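Calmont renewed for a second season, and it's moving
08/07/2024

Good news for those of us who spent most of January yelling at our TVs: Calmont is coming back! Juvdale confirmed this morning that it has ordered a second season of the small-town mystery, and I may have spilled my coffee a little when the email came in.

The new season will run 10 episodes, up from eight, and the story picks up 83 days after that ferry explosion. So yes, we skip the funeral, which I have mixed feelings about (I wanted to see who showed up). Juvdale is calling it "a colder, stranger chapter," and that's about all the plot we're getting for now.

The bigger change is where they're shooting. Season one was filmed almost entirely on the Gidosov backlot, and if you thought the harbor looked a bit too tidy, well, same. This time the whole production is packing up for Babalola, a fishing town with a real harbor and, according to the press release, 471 residents. More than 100 locals have already signed up as extras. I love this. Half the town is going to end up in the diner scenes, and I will be pausing to look at every single face in there.

All of the main cast is signed on, including our favorite crooked harbormaster, and the writers' room is the same one as before. That last part matters most to me, because the dialogue is what got me through the slow middle stretch of season one. You know the episodes I mean. The lighthouse ones. 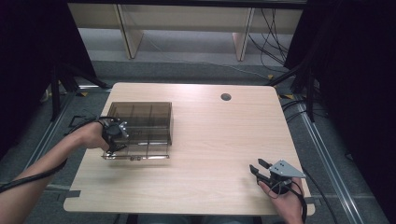

Cameras start rolling in January, so don't expect to see anything finished for a good long while. Juvdale hasn't given a premiere date and wouldn't say if the episodes will drop weekly again or all at once. I'm hoping for weekly! I had so much fun with your theories last time, even the one about the twins.

Season one is still streaming on Juvdale if you need to catch up, and the first 2 episodes are free without an account through the end of the month.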